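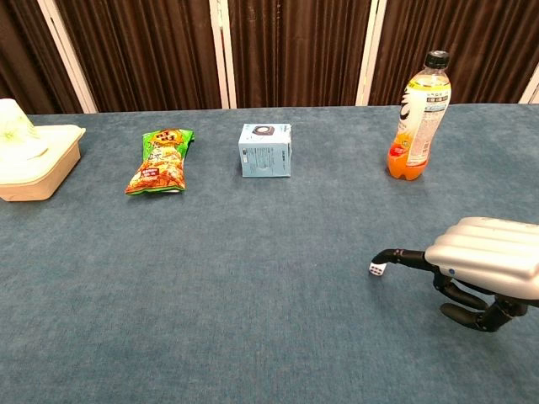 Ticket 467: Hand stops short of small items during visitor demo

Opened by: Eldana Kassa
Assigned to: Narayanan Lobo
Site: Udora demo room
Opened: Friday, January 6, 2023
Status: Open (see last entry)

Problem as reported
During the morning visit from Tefera the hand was asked to pick up the die and put it down next to the drink bottle. It took four tries. On two of them the fingers closed on the cloth. The visitors were polite. The script we were given says this step "works every time."

Entry 1, Lobo
Checked the log. No motor faults, no dropped connection. Sorneck support says the cloth is the cause and we should swap it for a hard top. I doubt it. We used the same cloth for all the rehearsals and they were happy to sign those off. Restarted the controller and changed nothing else.

Entry 2, Kassa
Please also record that the rehearsals were done with a bigger die. I asked for the small white one because a visitor in the second row should be able to bring their own object and see it picked up. If it only works on things we chose ahead of time, we should stop calling it an open demo.

Entry 3, Lobo
Fair. Repeated the step with the small die, 20 tries, same start position. Picked up on 13. The misses all look alike to me: the top finger gets to the die first and nudges it before the others close. Dropped the approach speed by half. Tried another short run and it looked better, but I wouldn't put it in front of a customer on that basis.

The snack bag, the blue box and the tissue box are still on the table for the later steps. I left them where they were. Sorneck suggested they "confuse the scene." They're all at the back, and the die is well forward of the bottle. I'd like to see a log line that shows confusion before I start clearing things away.

Entry 4, Saron Abdella (Sorneck support)
We recommend the Sunder grip profile for objects under an inch. It has been tested over 600 cycles.

Entry 5, Lobo
Tested on what surface, and with what object? The release note doesn't say. Loaded Sunder anyway. First try missed. Second try good. Going back to the old profile at half speed until I get an answer.

Entry 6, Kassa
For the April open day I've moved the die step to the end of the script and taken out "works every time." The card now says "may need more than one try." Tekle Alemneh in sales wants the old wording back. He can come and run the demo himself.

Next action: Abdella to send the test conditions for Sunder. Ticket stays open until then.

Udora Service Desk | Contact us | © 2023 Udora | Back to top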